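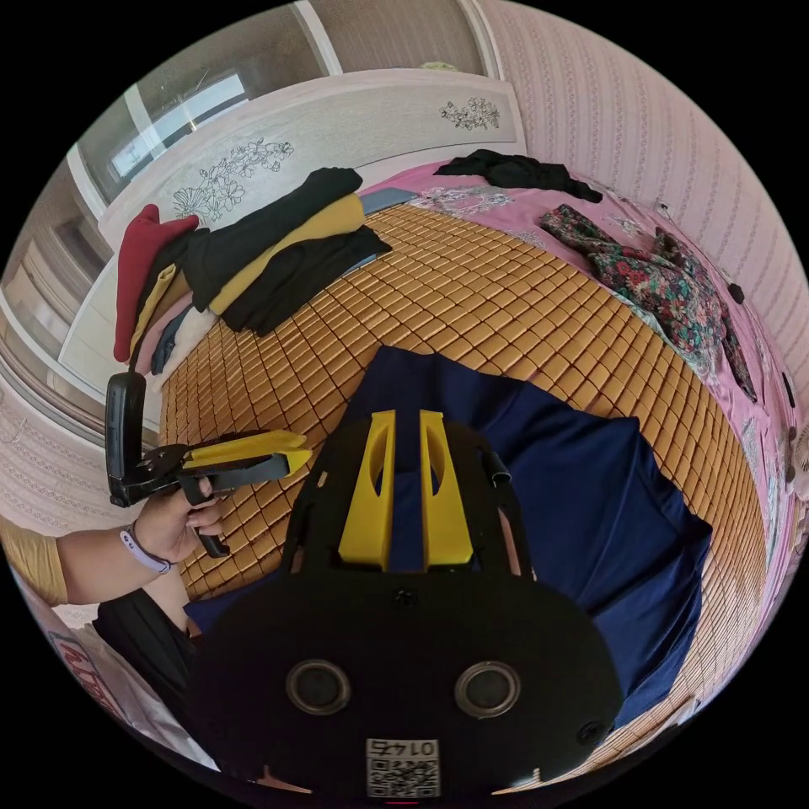 Home | Household | Bedding | Summer mats | Index

July 2020
By Kuldeep Nigam

A tile mat, also called a block mat or summer sleeping mat, is a bed covering made of many small, hard pieces joined into a flexible sheet. It is laid over a mattress in hot weather, either directly or on top of an ordinary bedsheet, and taken up again when the nights turn cool. Tile mats are used mainly in East and South-East Asia. They belong to the same family as rush, rattan and split-cane mats, but are heavier and feel firmer to lie on.

Construction

The pieces, usually called tiles or blocks, are most often cut from bamboo. Each is a short rectangle with the corners and upper edges rounded off so that it does not catch on skin or cloth. Holes are drilled through the tile and a cord is passed from one to the next, in rows that may run straight or be staggered like brickwork. Nylon line and elastic cord are both common. Elastic lets the mat follow the dip of a soft mattress but slackens with age.

Colour ranges from pale straw to dark brown. The darker shades come from heating the bamboo before it is cut, and the golden tan of many household mats lies between the two. Some makers sew a strip of cloth round the outside edge to cover the knots.

A mat does not have to match the bed exactly. Many households buy one slightly smaller than the mattress and leave a margin of sheet showing at the sides. Others use a single-width mat on a double bed, so that one sleeper has the hard surface and the other keeps to cotton.

Use

Bamboo tiles carry warmth away from the body a little faster than cotton does, and air can move through the gaps between them. People who sleep on them describe the surface as cool at first touch, with the effect fading as the tiles warm. Turning over to a fresh part of the mat brings it back. A thin cotton cloth is sometimes spread on top for small children or for anyone who finds the tiles too hard.

Because the surface is flat and firm, a bed with a tile mat is often used in the daytime for sorting and folding washing. Shirts and trousers can be smoothed out on it more easily than on a quilt, and a pile of folded clothes stands against the headboard without sinking. Garments with loose knit or fine lace should be kept off older mats, where a cracked tile may pull a thread.

Vinh Nghiêm, in a short guide to summer bedding, recommends folding dark and heavy items first and putting them away before starting on light ones, as bamboo dust from a new mat shows most clearly on black and navy cloth. The dust stops after the mat has been wiped a few times.

Care

A tile mat is cleaned with a cloth wrung out in warm water. It should not be soaked. Water trapped in the cord holes leads to mould, which appears as grey or black specks along the rows. After wiping, the mat is left flat or hung over a rail in the shade until dry. Strong sun makes the tiles brittle.

New mats are usually wiped down twice before the first night. Sweat marks are removed in the same way as dust, with a small amount of mild soap if needed. Vacuum cleaners may be used with the brush fitting.

Mats are put away in autumn, in most homes by November. They are rolled with the smooth side outwards, since folding strains the cord, and kept upright in a dry cupboard. A cloth bag is better than a plastic one.

Repair

The commonest fault is a broken cord. A single row can be rethreaded at home with fishing line and a long needle, starting from the nearest sound knot. Split tiles are replaced with spare ones, and the Trulten household range includes a packet of 25 for this purpose. Where several neighbouring rows have gone, the damaged end is often cut off and the shorter mat passed to a child's bed.

Counting the tiles

Tile counts are sometimes given by sellers as a guide to quality, although the figure says more about tile size than about workmanship. A Rimstead double mat is listed at 2363 tiles. The Truvico cot mat has 356, using a larger block. Smaller tiles bend more closely to the mattress but need more cord and take longer to wipe.

Related coverings

Rush mats are lighter and cheaper and can be folded, but wear out sooner. Rattan mats are woven from thin strips and have a smoother surface. Chaudhary cord mats, made of thick twisted cotton, are used in the same season and can be washed by machine.

See also: Bedsheet; Headboard; Rush mat; Folding of clothes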